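Caderno da oficina, junho
Assunto: provas da série do Wikström, papel, carimbos de autenticação

9h10. Cheguei e as folhas de ontem ainda estavam entre feltros. Deixei ficar até à hora de almoço. A humidade na sala andou alta durante a noite e não vale a pena forçar a secagem com peso a mais, já perdemos folhas assim na série anterior.

Falei com a Agnes Dahlgren ao telefone. A galeria Pravaletti voltou a pedir dez provas fora da tiragem para "uso promocional". Respondi o que o Roald Wikström nos disse por escrito: só sai da oficina o que está assinado e numerado por ele. A Agnes concorda, mas quer que a resposta siga em nome da oficina e não dela. Redigi três linhas e mandei. Fica cópia na pasta da correspondência.

Estado da tiragem: 91 folhas boas da primeira matriz, 7 rejeitadas. Das rejeitadas, quatro têm falha no canto inferior direito (tela mal esticada, culpa minha), duas têm marca de dedo na margem e uma saiu com o vermelho desacertado. Vão todas cortadas ao meio antes de irem para o lixo, com registo. O Declan McAlister perguntou se podia guardar a do vermelho para mostrar aos alunos. Disse que não. Se circula uma, circulam todas, e depois aparece num leilão como "prova de estado".

11h30. Teste de tinta. O cinzento da segunda matriz está demasiado quente ao lado do papel Boström. Acrescentei uma ponta de azul à mistura e 5% mais de base transparente. Segunda prova melhor, terceira boa. A receita ficou escrita na tampa do frasco e na folha de cores. Quem pegar nisto a seguir: mexer bem, o pigmento assenta depressa.

Rasto da racle visível nas zonas grandes quando se puxa devagar. Com ângulo mais fechado desaparece quase tudo. O Sombat Siriwan diz que é da borracha, que já está redonda. Pode ser. Pedi-lhe que a afiasse antes de fazermos as folhas definitivas.

Papel: encomenda à Wikus confirmada, 1 000 folhas do mesmo lote. O Aslak Holmgren queria 2 000 para apanhar o desconto, mas não temos armário para tanto e a parede do fundo apanha humidade. Se a exposição em Ukgate for para a frente, encomendamos outra vez e aceitamos a diferença de tom entre lotes.

Almoço.

14h20. Folhas fora dos feltros. Planas, sem ondulação, margens limpas. Passaram para as grades.

Carimbo seco: a matriz nova marca bem, mas fundo de mais no papel leve. Em três ensaios rasgou ligeiramente a fibra no traço do W. Baixei a pressão e pus um cartão fino por baixo. Ficou legível e sem rasgo. Falta decidir a posição. O Roald prefere à esquerda, longe da assinatura, e eu também, mas o modelo de certificado que a Agnes já imprimiu indica o canto direito. Ou se corrige o certificado ou se muda o carimbo. Eu corrigia o certificado.

Segundo assunto do Roald: apareceu num catálogo da Pravaletti uma reprodução da gravura do cão, com o título trocado e sem crédito à oficina. Ele não autorizou. Pediu-me as datas de impressão, o número de folhas e os nomes de quem trabalhou na prensa. Tenho isso tudo no caderno anterior, mas as páginas do registo de entregas estão a lápis e lêem-se mal. Passei-as a limpo e o Sombat assinou por baixo, foi ele que fez as entregas.

16h45. Limpeza das telas. A de malha fina tem um fantasma da imagem antiga que não sai com o produto habitual. Ficou com pasta, a lavar amanhã de manhã, sem falta.

Por fazer:
- afiar a borracha (Sombat)
- certificado, canto do carimbo (Agnes)
- registar o corte das rejeitadas
- segunda matriz, cinzento, folhas definitivas
- responder ao Aslak sobre as molduras para Ukgate, ele quer medidas com margem 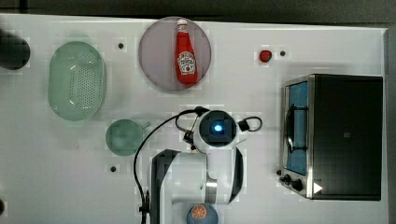
Página alterada pela última vez em junho, às 18:05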